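Progress report to the Takach Fund
Project: Tevard bin-sorting kit, independent user review
Prepared by Etelka Vass, Ollard
April 20, 2020

1. Where we are

The review is in its second phase. Phase one, which covered unpacking, mounting and the supplied software, closed on schedule and was reported in October. Phase two covers picking from a mixed bin and placing items into boxes with round openings. It is the part of the kit that most buyers ask us about, and it takes up most of the grant.

Gyula Balogh and Irén Győri run the sessions. Gonzalo Arrieta keeps the logs and handles contact with Tevard. Gyula Simon left the project team at the end of phase one but still reads the drafts.

2. Work in this period

We have completed 48 sessions out of the 61 in the plan. The remaining sessions use the same table and boxes with a changed mix of items. Each session starts with a packed bin, and the arm is asked to bring items to the boxes at its side. The items were chosen to differ in shape and stiffness: spiked rubber balls, smooth balls, cloths, crumpled wrappers, cans and hard plastic pieces. The kit is sold for mixed goods, and we wanted a mix that would be awkward for it.

The contents of the bin are changed between sessions. Cloths were added to the mix partway through the period at Irén's suggestion, after the first run of sessions turned out easier than we had planned for.

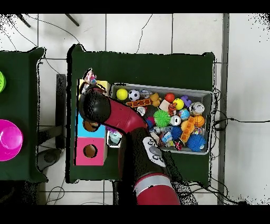
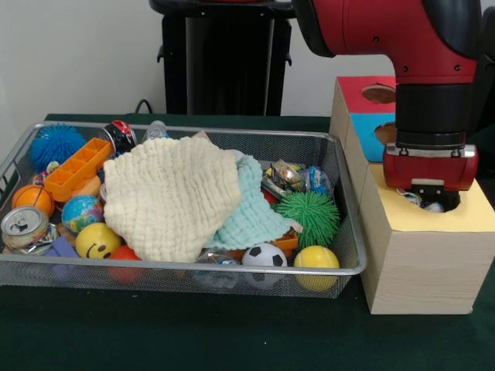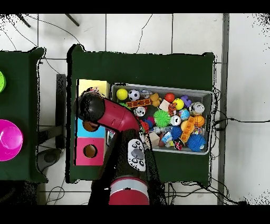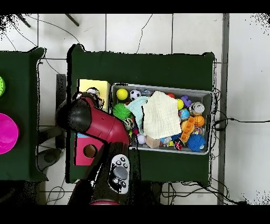

Phase two sessions with the red arm, the toy bin and the boxes with round openings.

3. Findings so far

Setup. The written guide is clear up to the point where the table height is entered. After that it refers to a menu that has been renamed in the current software. We lost most of a day to this. Tevard has been told and has promised a corrected page.

Rigid items. Balls and blocks are handled well. The grip setting that comes with the kit can be left alone for nearly all of them.

Cloths and wrappers. These are the weak point. The software tends to treat a cloth and whatever lies under it as one item, and the operator then has to step in and mark the edge by hand. Clear plastic is missed more often than foil.

Placing. Results at the openings depend heavily on how the item was picked up. A piece held near its middle usually goes in at the first try. A piece held by one end may need to be set down and picked again — the kit has a routine for this, but it is slow.

Logging. The log holds up to 1000 picks before it has to be exported. For a small shop that is probably enough. For us it meant an export in the middle of several long sessions, and Gonzalo has asked whether the limit can be raised.

4. Changes to the plan

We asked for 40 hours of operator time for this phase and have used all of it. The extra hours went to the cloth sessions. Ollard will cover the remaining operator time from its own budget, so no change to the grant is requested.

The comparison with the Balogh gripper set has been moved to phase three. The parts arrived without the adapter plate, and we did not want to hold up the main sessions while waiting for it.

5. Next steps

Finish the remaining sessions. Repeat the cloth sessions with the next software release, if Tevard provides it in time. Draft the buyer's checklist and send it to the Fund for comment before it goes to the trade members.

One decision is needed from the Fund: whether the final review should name the software version tested on the cover page. Tevard would prefer that it appear in the appendix. Our own view is that it belongs on the cover.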